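Keeping Cell Two Alive: Setup and Upkeep of a Tabletop Arm Cell
Project report, second-year group project
Jennylyn Marquez, Azlan Hutapea, Svenja Ortner
Supervisor: Edgardo Magbanua

1. What we were asked to do

The brief was one line long: get Cell Two running and leave it in a state where the next group can use it. The previous group's handover notes were also one line long, and said "gripper a bit funny". We took this to be our starting point.

Cell Two is a wooden tabletop with arms reaching over it, a control PC we call Prora after the label on its case, and a cupboard of spares that had last been sorted by someone with strong feelings about cable ties. Our job covered mounting, cabling, calibration, gripper care and a fault log. Programming new tasks belonged to the other half of the year, who borrowed the cell whenever we had just got it working.

2. Mounting and cabling

We began by checking every bolt on the arm mounts. Two were finger-tight. We marked each one with paint pen after tightening, so that a glance shows whether it has turned, and this remains the cheapest thing we did all term and probably the most useful.

Cabling took longer. The old run was tied tightly along the links, and the elbow joint had been tugging at its own connector each time it folded. The symptom was a dropout at full bend that went away whenever anyone came over to look at it. Svenja logged 31 dropouts before we found the cause. We cut the ties at the elbow, left enough slack for the joint's full travel and reseated the plug. Azlan then ran the arm through 246 fold cycles while eating a sandwich at a safe distance. There were no further dropouts, although he does now dislike the noise.

3. Calibration

The first calibration had the arm believing the table was slightly lower than it is. The table disagreed. We replaced the fingertip pads and started again, this time touching off at points across the wood and letting the software (Kallell, a small in-house tool with one button that works) fit a plane through them.

We learned to warm the motors up first. A cold arm and a warm arm give different answers, and we spent most of February averaging the two, which gives a third answer that is also wrong. The routine is now: power on, ten minutes of slow movement, touch off, save, write the file name on the board. The last step was added after Jennylyn loaded a calibration belonging to Cell One.

4. The gripper

"A bit funny" turned out to mean two things. The closing force setting had been pushed up to hide a worn pad, and one finger had play in its pivot. Maribeth Sarmiento, the lab technician, showed us how to shim the pivot. She also showed us where the shims were, in a tin marked "tea".

With new pads and the pivot fixed we could bring the force back down to 83 on the controller's own scale, whose units are not given anywhere in the manual. It had been set to 845. We do not know what was being gripped at the time and have decided not to ask.

5. Checking the work
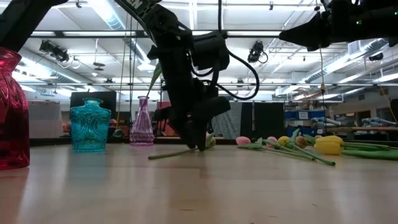 For an acceptance check we wanted something that would show up poor calibration and heavy-handedness together. Blocks are too forgiving. They are square, they don't mind being squeezed, and a near miss still looks like a hit. Artificial tulips into glass vases are much less polite. The stem lies almost flat on the wood, so the fingers have to come down close to the surface without hitting it, and any error in table height shows immediately. The head is small, and closing on it tests the force setting. The lavender bud vase has the narrow neck, and getting a stem into that one asks more of the alignment than our touch-off points ever did. It was also handy for watching the cable, which needs to keep its wide curve out from the elbow while the arm reaches down. If that loop ever looks straight, stop and go back to section 2.

We kept the check short enough to be done after any maintenance. If it fails, recalibrate before touching the force setting. This is the wrong way round from what everyone wants to do, us included.

6. Notes for the next group

Look at the paint marks before powering on. Wipe the pads with a dry cloth; the solvent in the cupboard eats them, and we have one fewer set of pads than we started with.

Do not re-tie the elbow cable, however untidy it looks to visitors.

The fault log is in the Tran folder on Prora. Please write more than one line in it. The remaining open fault is a fan in the control PC that rattles on start-up and stops when the case is tapped on the left side. A replacement is on order from Cusow and should arrive after we have all been marked.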